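Trilolville Letter Shapes, data card

Welcome, and thank you for stopping by! Trilolville is a small collection of hand-drawn alphabets that we traced, cleaned up and saved as outlines, so that anybody making signs, classroom banners or party garlands can print them large and cut them out with ordinary scissors. It began as a drawer full of paper patterns belonging to Graziella Bianchini, and it grew from there, a bit faster than we had planned.

The current release has 48 alphabets, each with capitals and lowercase. Giorgia Parisi did most of the tracing, and Rosario Cattaneo went over the curves afterward (the lowercase s gave him the most trouble, and he would like you to know that). Files are sorted by family, with Drostau for the rounded shapes and Pratbridge for the squarer ones. Mixed colors on a dark cloth suit both families nicely, and a pale border helps each letter stand out.
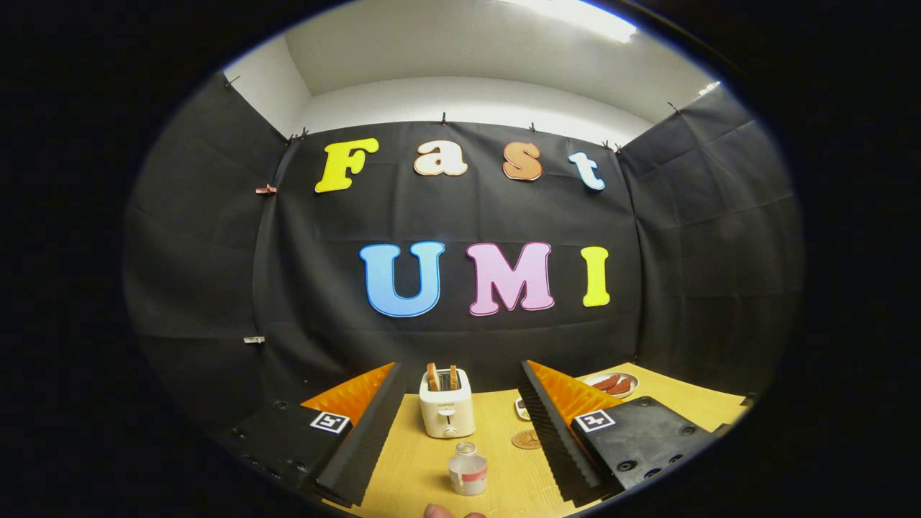 Can I resize the letters without spoiling the outlines?

Every shape is stored as a plain vector path, so you can scale it as far as your paper allows. Keep the width and height locked together, and add the border after you resize so it stays even all the way around.

Known gaps: accented capitals are missing from 9 of the alphabets, and the Morelli set still has 2 versions of the letter g. Ginevra Testa is working through these and hopes to have them in by March. If you find a wobbly corner before she does, please send her the alphabet name and the letter, and she'll add it to her list.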